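Section 2: Oiling your Nillitz tabletop

Applies to the 160 and anything longer.
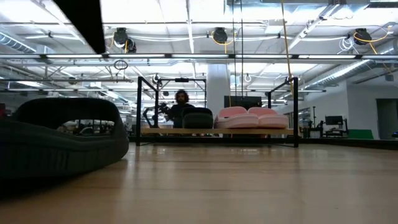 Keabetswe Mathebula wrote in to say that the old guide asked for three coats and she stopped after one, with no regrets so far. Fair enough. Dreredis now recommends two, and we have stopped arguing.

1. Clear the top. Everything, including the mug you think doesn't count.

2. Wipe along the grain with a barely damp cloth. Let it dry overnight. Lunch is not overnight.

3. Sand lightly by hand, again with the grain. Put the power sander back on its shelf.

4. Pour a small puddle of oil and spread it thin. If you can write your name in it, you have used too much.

5. Wait 15 minutes, then wipe off whatever the wood didn't want.

6. Leave it until the next day and repeat steps 4 and 5.

Note: Start on Saturday morning if you hope to eat at the table on Monday. Soft items with dark covers should stay off for a week – dye travels, and it travels downward.

CAUTION: Oily rags can heat up and catch fire on their own. Lay them flat outdoors to dry, or soak them in water and seal them in a metal can. We mean this one.

Refill oil is part 1376. Part 2397 is the leg wax, and the two bottles look alike. Check the label before step 4.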